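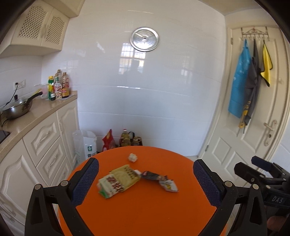
圆桌上的零食包装和纸团，分类时最容易犯嘀咕的就是它们。

首页 | 使用手册 | 配件 | 常见问题 | 留言

第三章 安装与日常使用
文:本站站长 更新于六月

前两章把选型和水电位置啰嗦完了，现在终于可以动手啦！我家这台是 Gomier 三桶抽拉柜，装在水槽右手边的地柜里，用到现在已经拆装过好几回(搬家一回，换柜门一回，剩下的纯属我手痒)。原厂给的那张折页图画得很漂亮，字却小得要命，有两步的顺序我照着做还得返工，所以干脆按自己的顺序重写了一遍。你手里的折页别扔，螺丝的分袋图还得看它。

如果你买的是 Gomier 的双桶款，3.2 到 3.5 照样能用，只要跳过跟中间桶有关的地方。落地款没有滑轨，直接翻到 3.6 就行。

3.1 动手之前

先说柜子。我见过太多人(包括第一次的我)柜子都没量就下单，拆开包装才发现门框内侧多出一个铰链座，框架死活推不进去。所以请拿卷尺量净空，净空的意思是柜门打开以后、刨掉铰链和管子、真正能让东西进出的那块地方。

滑轨全长 417 毫米，柜内深度要比它大一点才装得舒服。高度方面，桶带盖、连同上面的提手，是 561 毫米，柜里如果有横档或者净水器的滤芯，务必从横档下沿往下量。宽度看你那款的包装侧面，我就不抄了，不同批次的边框好像有过改动。

工具准备这几样:
- 十字螺丝刀，手动的。电动的也行，但最后几圈请换手拧
- 卷尺
- 铅笔，软一点的，画在白柜板上好擦
- 美纹纸胶带
- 一块旧毛巾，垫膝盖用

毛巾千万别省！地柜的活儿几乎全程跪着，我第一次硬扛，第二天下楼梯都扶墙。

注意:水槽柜里有软管和角阀，动手前把角阀关上。螺丝打偏了顶到软管是很麻烦的事，我宁可你多关一次水。

柜子清空以后顺手擦干净，晾一会儿。美纹纸胶带在湿板子上是粘不住的，贴上就卷边，一卷边你的定位线就跟着跑了。

3.2 开箱和认零件

1. 把纸箱放平，从长边划开。刀片伸出一点点就够，桶就贴着纸箱放，我的灰桶上至今有一道划痕，每天早上看见它都想叹气。

2. 先拿出桶，再拿出框架，滑轨在最底下，用纸板卡着。滑轨上有油，拿的时候捏两头。

3. 找到螺丝袋。固定滑轨的螺丝一共 12 颗，长得都一样，短粗的；另外一小袋细长的是装柜门支架的，先放远点，别混在一起。

4. 把左轨和右轨分开。轨道尾端压了字母，L 朝左，R 朝右，是以你面对柜子站着为准。折页上没写清楚以谁为准，我就是在这儿返工的。

5. 把每条滑轨拉到底再推回来，来回几次，听声音。正常是顺滑的、带一点闷闷的滚动声。如果有一顿一顿的感觉，先看看里面是不是夹着泡沫渣，捏出来再试。

小提示:泡沫渣这东西真的无孔不入。我会把滑轨竖起来轻轻磕两下，再用旧牙刷扫一遍。别用水冲，也别拿酒精湿巾去擦轨道里面，油擦没了它以后会叫的。

纸箱请留到整个装完再处理。底下那层纸板后面还能用，我拿它当垫板，框架滑进去的时候垫在柜底，就不会刮花板面了。

3.3 定位

很多朋友最怕这一节，觉得要画线、要对齐，听着就头大。别怕，慢慢来，画错了擦掉重画就是！

1. 在柜底从前沿往里量一小段，贴一条美纹纸胶带，左右贯通。胶带的前边缘就是滑轨前端要对齐的位置。具体退多少看你的门板:门板装在柜体外面的，退一根手指的宽度就行；门板嵌在柜体里面的，要把门板厚度也算进去。

2. 在胶带上标出左右两条滑轨的中线。框架底部有两排孔，把框架翻过来，直接用它比着量，比抄尺寸可靠得多。

3. 把两条滑轨摆上去，先不拧。推进推出看看会不会碰到铰链、碰到水管。柜门也要开合一下。

4. 满意了，用铅笔在孔里点个点。每个孔都点上。

5. 拿走滑轨，再量一次两条线前端的距离和后端的距离，两个数字必须一样。前后差一点点，推起来就会越推越紧，到最后一截要拿膝盖顶，到那一步就只能拆了重来。

我第二次搬家那回偷懒没量后端，结果滑轨装成了八字形，前面宽后面窄。当时我还以为是滑轨坏了，在 Vunden 的售后页面写了一大段投诉，写到一半去拿卷尺想拍个证据，一量，默默把页面关掉了。

注意:柜底如果是薄板(敲起来空空的那种)，请在下面加一块实心木板再装。三个桶都满的时候分量不轻，薄板吃不住螺丝。

3.4 固定滑轨和框架

1. 先拧每条轨最前面和最后面那颗，拧到有阻力就停，留一点余地。

2. 把框架放上去试推。顺了，再补中间的。不顺，松开后面那颗，左右挪一点点，再试。

3. 全部补齐以后，按对角的顺序收紧。左前、右后、右前、左后，跟换轮胎一个道理。

4. 框架落到滑轨上时会听到咔的一声，左右各有一声。只听见一声的话，把框架提起来重新放，千万别觉得差不多就行了。有一边没卡住，空桶的时候一点事没有，装满往外一拉，整个框架就往一边栽。

5. 把框架完全拉出来，用手掌往下压一压前沿。有轻微的弹性是正常的，晃得明显就回去查卡扣。

我习惯在这一步休息一下，喝口水，起来走两圈。腿麻的时候做后面的活儿容易毛躁，而且后面装柜门支架真的需要一点耐心，细长的螺丝掉到柜子缝里特别难捡(拿磁铁棒也不一定吸得上来，我那颗到现在还在踢脚板后面)。

装柜门支架:

6. 支架先只装在框架上，螺丝不要拧死，让它还能上下动。

7. 把柜门合到它该在的位置，跟旁边的门上沿对齐。用胶带把它临时粘在隔壁柜门上。

8. 手从柜子上方伸进去(台下盆的话会很挤，换个胳膊细的家里人来)，用铅笔把支架孔描到门板背面。

9. 拆下柜门，在门板背面钻浅孔，再装回去。钻头上缠一圈胶带当深度记号，缠到哪儿就钻到哪儿。钻穿门板这种事，一辈子有一次就够难受的了。

装好以后前后左右微调，看缝隙。我家的缝左边比右边宽一丝，外人看不出来，我看得出来，也懒得再动了。

3.5 三个桶怎么摆

原厂默认是灰桶在前，蓝桶居中，绿桶在后。我试了一阵就改了。拉柜子这个动作，拉一小截就能够着的永远是最前面那个桶，所以最常扔的东西应该放最前面。你家什么扔得最多，只有你自己清楚。

我家是这样的:
前桶:其他垃圾。用过的纸巾、脏包装、扫地扫出来的灰。
中桶:可回收。快递纸盒拆平、饮料瓶、干净的罐子。
后桶:厨余。带密封盖，一天倒一次。

有人会问厨余放最后面不是很不方便吗？做饭的时候我在台面上放个小盆，切下来的菜叶果皮都先进小盆，做完饭一次倒进去，所以一天也就开一两次。家里要是常有人随手吃水果，那还是放前面吧。

各地对分类的叫法和颜色不太一样，桶盖颜色跟你们小区的对不上很正常。请按小区公告栏上的来，盖子可以互换，三个盖子是一个尺寸。

零食包装是我家吵得最多的一项。孩子觉得印得花花绿绿的塑料都算可回收，我觉得里面一层油还沾着渣的不该算。后来去问了小区的分类点，我们那边的答复是脏的小包装都进其他垃圾，所以现在家里统一这么办。你那边可能不同，问一句最省事，问完写在标签上，以后就不用再吵了。

3.6 套袋

袋子我用的是 Zusico 的抽绳袋，中号。Gomier 自己也出袋子，质量没话说，就是每卷张数少，用得快的人家会觉得肉疼。只要袋口撑开能翻过桶沿再多出一截，什么牌子都行。

1. 提起压圈。压圈就是桶口那一圈可以掀起来的塑料框，提手后面有个小缺口，指甲伸进去一抬就起来了。

2. 袋子放进桶里，先把底抖开。抖的时候手伸到底，让空气出来，不然袋子鼓在半空，扔两样东西就把袋口拽下去了。

3. 袋口翻出来，沿着桶沿包一圈，抽绳朝向提手那一侧。

4. 压圈放下，四个角各按一下。

5. 多出来的袋边往压圈里面塞。露在外面的话推拉的时候会蹭到框架，蹭久了会破，还不好看。

超市和外卖的塑料提袋也能用。我把攒下来的袋子都塞在柜门背后的挂兜里，出门扔垃圾的时候还能当外层袋。提袋套在桶上比抽绳袋麻烦一点，两个提手得各绕到一边，卡在压圈下面。提手太短绕不过去的，不要硬拽，拿来装小件，或者套到卧室的小纸篓上。

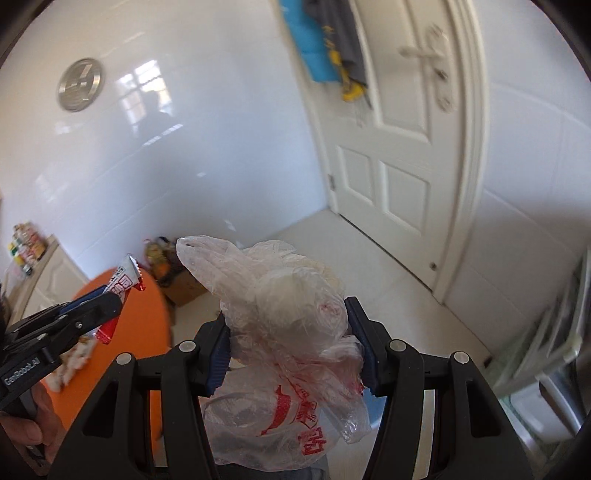 攒袋子也得有个度。我家挂兜曾经塞到柜门合不上，每次关门都弹回来一条缝，后来定了个规矩:挂兜满了就不再往里塞，先用掉再说。破的、带汤汁的直接扔，有水汽的先摊开晾一晚上再收。叠成小三角确实省地方，网上教程一大堆，可我坚持了没几天就放弃了，现在都是捏掉空气、随手打个松松的结往里一丢，用的时候一扯就开。

备用袋可以放在桶底，压在正在用的袋子下面。我一般放九个，换的时候手一伸就有，不用满屋子找。注意后桶别这么放，厨余万一渗漏，底下的备用袋就全军覆没了。这个亏我吃过，气味就不描述了。

注意:抽绳袋装得太满时不要提着绳子直接往上拔。先把压圈掀开，把桶轻轻歪一下，让空气从边上进去，袋子自己就松了。硬拔的话桶底会形成负压，人往后仰，袋子裂开，剩下的事你可以想象。

3.7 装除味炭盒

Gomier 的盖子内侧留了一个方形卡槽，原厂炭盒和 Srour 的通用炭盒都卡得进去。我两种都用过，Srour 的稍微厚一点，后桶盖子合的时候要多按一下。

1. 撕掉炭盒外面的塑料膜。全部撕掉，背面也有一层。我头一回只撕了正面，用了好久还纳闷怎么一点效果都没有。

2. 有孔的一面朝桶里。

3. 先卡靠近合页的那一边，再按另一边。

4. 在炭盒侧面用记号笔写上换的月份。比如我这一盒写的就是六月。

多久换一次，包装上会写，夏天我会提前一点。炭盒受潮结块就不管用了，拿出来晃一晃，里面还有沙沙声就还能用。晒太阳能不能让它恢复，各有各的说法，我晒过，感觉有一点用，也可能是心理作用。

前桶和中桶要不要装？中桶我没装，干净的瓶子纸盒没什么味道。前桶看情况，家里有尿布或者猫砂的，装一个吧，求你了。

3.8 贴标签

原厂送一张贴纸，图标画得很抽象，我家老人对着那个三角箭头研究了半天，最后问我是不是转圈的意思。于是我自己写。

- 用大字。柜子里光线暗，字小了等于没贴。
- 写具体的东西，别写类别名。"瓶子、纸盒、罐头"比"可回收物"好懂一百倍。
- 有争议的东西单独写一行，像"脏的零食袋放这里"，像"大骨头放这里"。
- 贴在压圈前沿，朝上。贴在桶身上拉出来根本看不见。

贴之前用干布把油擦掉。贴完拿指甲从中间往两边刮，别留气泡。想用得久一点就在外面再盖一层透明胶带，四边都比标签宽出一点，水就不容易钻进去。

标签过一阵就要重写一次。我们家添过一条"咖啡渣"，又删过一条"电池"(电池现在放玄关的小铁盒里，攒一些再拿去小区的回收箱)。写错了也没关系，反正是自己家，潦草一点还亲切呢！

3.9 每天和每周

每天:
1. 晚饭后倒厨余。沥水篮先控一会儿再倒，袋子会轻很多。
2. 看一眼前桶，过了八成就换，别等它冒尖。
3. 拉出来的时候顺便瞄一眼柜底，有掉下去的东西当场捡。滑轨后面那块地方最容易攒小纸团和瓶盖，时间长了会把框架顶住，推不到底。

每周:
1. 三个桶都提出来，用湿布擦内壁。后桶用一点洗洁精。
2. 桶倒扣在阳台上晾，完全干了再装回去。
3. 干布擦滑轨外侧。轨道里面不用管。
4. 柜底用抹布擦一遍，角落里伸不进手的地方，拿筷子裹着布去捅。

有客人来的日子另说。家里人多，零食、饮料、一次性杯子一下子冒出来，指望大家都跑到厨房去拉柜子是不现实的。我会在客厅茶几底下放两个落地小桶，一个放瓶罐，一个放别的，散场以后我再统一倒回大桶里。桌上的包装纸顺手收到一个袋子里提走，桌子一擦就完事。小孩多的话，最好把小桶放在他们一低头就看得到的位置，我试过放墙角，没有一个孩子走过去的。

3.10 常见毛病

推不到底
十有八九是后面掉了东西。框架拉到头，按住两侧的灰色卡片往上提，整个拿下来看看。没有东西的话，检查水槽的软管是不是垂下来了，拿扎带往上收一收。

拉出来往一边歪
卡扣没到位，回到 3.4 的第 4 步。卡扣都好，就查最前面那颗螺丝松没松。

关门弹回来
缓冲器里的油冷天会变稠，早上头一次推会有点弹，推几次就好了。一整天都弹的，看看柜门背后的挂兜是不是太鼓(我说的就是我自己)。

滑轨吱吱叫
擦干净外侧，在滚珠那一段点一小滴缝纫机油，来回拉几次，多余的擦掉。食用油不行，会发粘，还会招虫子。

盖子合不严
先看炭盒装没装反，再看袋边是不是翻得太厚。Srour 那款厚的炭盒，用一阵子会自己压实一点，头几天紧是正常的。

有小飞虫
桶全部拿出来洗，柜底和滑轨外侧用热一点的湿布擦，后桶改成一天倒两次，坚持几天。台面上那只接果皮的小盆也别忘了洗，我有一回折腾了大半个礼拜，最后发现虫子是从小盆底下来的，跟柜子一点关系没有。

柜门慢慢往下沉
支架上的细长螺丝松了。打开柜门，从里面能看到，拧紧之前先把门抬到跟旁边齐平。木头孔如果已经滑丝，塞一小截牙签再拧，能顶很久。

3.11 要拆的时候

搬家或者换柜体，照这个顺序来:
1. 桶全拿出来，备用袋也拿出来。
2. 拆柜门，支架留在框架上。
3. 提下框架。
4. 拧下滑轨，从后往前拧。先拧前面的话，后半截会翘起来别住螺丝。
5. 螺丝装进小袋，用胶带粘在滑轨上。粘牢！搬家箱子里找螺丝的滋味，我是真的不想再尝了。

滑轨运输的时候用绳子或者扎带捆住，别让它在箱子里自己滑开。油会蹭得到处都是，所以外面再裹一层旧报纸或者旧塑料袋。

旧柜板上留下的孔可以用补色膏填一下，租房的朋友退房前记得弄，拿牙签挑一点点膏进去，刮平，等干。颜色选浅不选深，深了特别显眼。

配件方面，压圈和卡扣可以单买，Vunden 的配件页里按型号找，型号印在框架后横梁上，拍个照存手机里，省得每次都趴下去看。滑轨他们只成对卖。我问过能不能只要左边一条，回复说不行，理由倒是挺合理的，两条新旧不一，阻尼会不同步。

下一章讲台面下的沥水架和抹布杆，那个简单多了，一把螺丝刀就够。

联系站长请用留言页 | 版权归本站所有，转载请注明出处 | 返回顶部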